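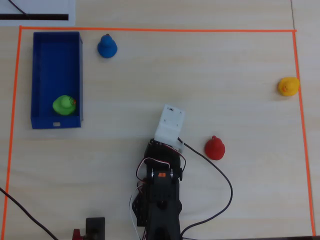 tuvero_banc
Perte de couple intermittente sur le servo de poignet, bras Nirham, tâche de tri de canards vers le bac bleu. Sur 80 cycles, 9 décrochages : le poignet tombe, la pince suit, puis tout revient au bout d'une seconde. Le vert est dans le bac, restent le bleu, le jaune et le rouge sur la table. Le défaut sort surtout quand le bras pivote à droite, vers le jaune, près du ruban orange. Alimentation contrôlée au repos, rien d'anormal. Firmware Cerkulik d'origine.

mbk48
Température du servo au moment du défaut ?

tuvero_banc
48 °C au dernier relevé. Seuil de coupure réglé à 82.

mbk48
Donc pas thermique. Je parie sur une chute de tension au démarrage du mouvement. Une mesure au repos ne prouve rien, il faut un oscillo sur la ligne, bras en charge.

cablage_sud
Pas d'accord. Une chute de tension ferait décrocher aussi l'épaule, qui tire plus de courant. Regarde tes fils : ils font des boucles libres sur le côté du bras. Connecteur sollicité à chaque rotation, faux contact. Vu deux fois sur du Mbeki.

mbk48
Le poignet est en bout de chaîne, il voit la tension la plus basse. L'épaule peut très bien tenir.

cablage_sud
Possible. Test simple : bras à l'arrêt, couple actif, bouger le connecteur à la main - doigts hors de la pince, la reprise est brutale.

tuvero_banc
Je confirme pour la reprise. Test du connecteur ce soir, oscillo lundi.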